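Mending, mostly

I have been trying to get through the mending pile before the end of November. It had got to the point where I was buying socks because I couldn't face the ones in the basket.

My aunt Gunnel Strömberg taught me to darn when I was at school and I did it badly for years. I pulled the thread too tight, so every heel ended up with a hard lump in it. She used to hand them back and say I'd be the one walking on it. I leave small loops at the turns now and it lies much flatter after a wash.

The other job was trousers. I had two pairs with the hems down and one with a worn pocket. For hems I still fold, press, pin and then go and do something else before I sew, as I always find I've made one leg longer than the other. This time the difference was 2 cm. I unpicked it and started again.

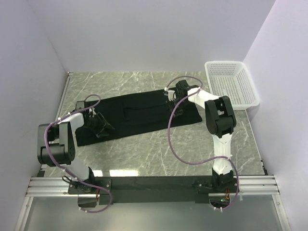

Pressing takes longer than the sewing. I used to skip it and I could always tell. Dark fabric goes shiny if the iron is put straight on it, so I use an old tea towel in between, and I do the wrong side first. Siv Sjögren at work swears by a splash of vinegar in the water. I tried it and the kitchen smelt like a chip shop, but the crease did stay in.

Thread is the thing I'd spend money on. I had been using up a bag of old reels from a jumble sale, and the black ones snapped if I so much as looked at them. I bought a new reel from Boström for 40 kronor and haven't had a break yet. The old ones will do for tacking.

Still in the basket: a duvet cover with a split seam, a cardigan that needs both elbows doing, and a coat lining I've been putting off since I moved here. Anahera Stubbs has offered to lend me her machine for the duvet cover. I'll do the cardigan by hand in the evenings, once I've found a wool that's near enough to the right green.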